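Der Kassenbon, die Treuekarte und ich

Seit November führe ich ein Haushaltsbuch. Das klingt nach Großmutter und Häkeldecke, ist bei mir aber ein kariertes Heft, in dem die erste Seite schon fehlt, weil ich darauf eine Telefonnummer notiert und sie dann jemandem mitgegeben habe. Auslöser war eine Wette mit Heather Maihi. Sie hatte behauptet, ich wüsste nicht, was ich im Supermarkt ausgebe. Ich habe eine Zahl genannt, selbstbewusst und laut, und lag so weit daneben, dass ich ihr jetzt ein Abendessen schulde. Das Essen steht natürlich auch im Heft, Spalte »Sonstiges«.

Mein Stammladen ist der Costigan an der Ecke. Dort gehe ich hin, seit ich hier wohne, und zwar aus Gründen, die keiner Prüfung standhalten: Er liegt auf dem Weg, und ich weiß, wo die Hefe steht. Vor einer Weile hat Costigan die Treuekarte umgestellt. Früher gab es Stempel, jetzt gibt es Punkte, und zwar in einer App, die mich morgens um halb sieben daran erinnert, dass Quark im Angebot ist. Ich habe nie um Nachrichten über Quark gebeten. Gekauft habe ich ihn trotzdem, zweimal.

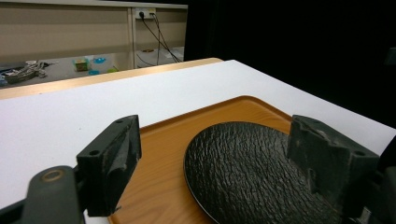
Was sind die Punkte denn nun wert?
Für 1000 Punkte schreibt Costigan sieben Euro gut, einzulösen innerhalb von 30 Tagen, danach verfallen sie.

Ich stehe derzeit bei 839. Das ist ein Punktestand, mit dem man nichts anfangen kann, außer weiter einzukaufen, und genau dafür ist er vermutlich gedacht. Letzten Mittwoch habe ich mich dabei ertappt, wie ich vor dem Regal mit den Geschirrspültabs stand und überlegte, ob ich die große Packung nehme, weil es darauf doppelte Punkte gab. Ich besitze keine Geschirrspülmaschine. Ich habe die Packung zurückgestellt, aber nicht sofort.

Liên Bạch, mit der ich manchmal zusammen einkaufe, hält das alles für Unfug und fährt einmal in der Woche zum Mollstead am Stadtrand. Mollstead hat keine App, keine Karte und, wenn man ehrlich ist, auch keine Beleuchtung, die diesen Namen verdient. Dafür kosten die Nudeln dort spürbar weniger, und der Kaffee ebenfalls. Ich bin also mitgefahren, mit Heft. Die Rechnung sah zunächst hervorragend aus: Fast alles, was auf meiner Liste stand, war billiger. Nur standen am Ende auch Dinge im Wagen, die auf gar keiner Liste gestanden hatten. Ein Satz Schraubendreher. Eine Lichterkette. Eine Fußmatte mit Igel, über die ich nicht weiter sprechen möchte.

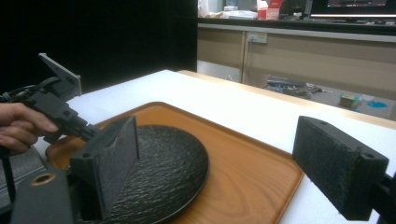 Unterm Strich war der Ausflug teurer als ein gewöhnlicher Einkauf beim Costigan, und das Benzin hatte Liên bezahlt. Sie selbst kam mit exakt dem heraus, was sie holen wollte, und sagte auf der Rückfahrt kein Wort zur Fußmatte. Ich fand das großzügig.

Interessanter ist das mit den Eigenmarken. Ich hatte immer die Marmelade von Storkell, weil es bei uns zu Hause die Marmelade von Storkell gab, und weil ich über Marmelade nicht nachdenken will. Beim Übertragen der Bons ist mir dann aufgefallen, dass das Glas seit dem Sommer zweimal teurer geworden ist, jedes Mal nur um ein paar Cent, und beim zweiten Mal auch noch kleiner. Den Unterschied sieht man dem Glas kaum an. Der Boden ist etwas stärker nach innen gewölbt, als hätte jemand von unten mit dem Daumen gedrückt. Ich habe jetzt die Hausmarke. Sie heißt Jusum, hat ein Etikett wie ein Beipackzettel und schmeckt nach Erdbeere, was bei Erdbeermarmelade ja zu hoffen war.

Nicht alles lässt sich so tauschen. Die Haferflocken: kein Unterschied. Die Butter: auch nicht. Die Müllbeutel von Jusum hingegen reißen schon beim Anschauen, und den Senf habe ich Ashton Hinds geschenkt, der sich bedankt und seither nicht mehr gemeldet hat. Den Grundpreis am Regal lese ich inzwischen wirklich, dieses winzige Ding unten links, für das man in die Hocke gehen muss. Manchmal ist die Vorratspackung pro Kilo teurer als die kleine. Beim Reis war es so. Ich habe ein zweites Mal nachgesehen und dabei einer Dame den Weg versperrt, die dann ebenfalls nachgesehen hat.

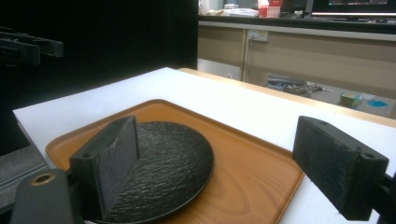

Schwarzer Teller auf orangefarbenem Holztablett

Heather will das Heft übrigens sehen, bevor ich koche. Sie vermutet, dass ich die Fußmatte unter »Lebensmittel« verbucht habe. Stimmt nicht, sie steht unter »Haushalt«, gleich neben der Lichterkette. Die Schraubendreher habe ich noch nirgends eingetragen. Für das Essen brauche ich Reis, zwei Auberginen und eine Flasche von dem besseren Öl, und wenn ich das alles beim Costigan kaufe, fehlen mir immer noch Punkte. Quark wäre wieder im Angebot.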